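# Visit notes: Kastent open house, August

Two of us from the packing department at Kunholm went to the open house at Kastent, the integrator's new hall outside Balogh. We had a morning there. The reason for going was next year's equipment budget, which has a line in it for automated kitting and no figure beside it yet.

Doors opened at 9:00. There was coffee and a short talk in the canteen, then groups went through the hall. Parking is tight, so anyone going on the Friday repeat should use the lot behind the tire shop.

## What they showed

The first half of the tour was palletizing. It is well built, but it is too large for us and we did not stay long. Our cartons go out on carts, and we have no floor space for a fenced cell without moving the label station.

The second half was table-top work with small arms: picking mixed items, sorting returns, filling boxes. This was the part we had come for. The arms are mounted on slotted rail and clamped down, so a station can be shifted to another bench. Kastent says a move takes one person and a hex key. They did not move one while we were there, and I would want to see it done before we rely on it.

Staff at the tables were open about limits. Shiny packaging gives trouble, and so do thin sheets standing on edge. Their advice was to bring our own parts for a trial and leave the good-looking ones at home.

## Money

Kastent does not publish prices, but they gave us a sheet with the items broken out. Points worth carrying into our plan:

- The arm is less than half of the total. Grippers, mounting, lighting and setup make up the rest.
- Spare gripper fingers are $236 a pair. They count as wear parts, and the service plan does not cover them.
- Training is $1458 per session, held at their site. Travel is on us.
- Lead time is 53 working days from a signed order. Imported arms can take longer.
- Software updates are included in the first year. After that it is a yearly fee, which they would only quote against a real order.

Leasing is possible through Lendance, who had a desk by the exit. The monthly payment looked fair, but the term is fixed and there is a charge for returning equipment early. For a first station I would rather buy, or rent for a trial and then decide. Lendance will send terms for both.

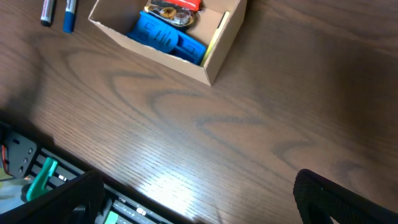 **MIXED-ITEM STATIONS**

Markers, a roll of metallic tape and a blue plastic part were among the things at one station, with an open cardboard box near the markers. It is close to what our sample kits look like on a bad day, so this is the setup I would ask them to quote. The tabletop is glossy wood and throws back a bright patch of light. We should put a matte surface on our own list and price it separately – our benches have the same problem by the windows.

Clamps and rail appear on the quote as one item called "mounting." Ask for it to be split. We already have rail in the maintenance store and may not need to buy more.

## Next steps

1. Send Kastent a box of our parts, including the foil pouches.
2. Get the yearly software fee in writing.
3. Ask Lendance for the rental terms without the service bundle.
4. Measure the bench by the east door and check the outlets.

If the trial goes ahead, the plan should allow for 2 pairs of spare fingers and one training session. I have left the arm itself blank until the quote comes in.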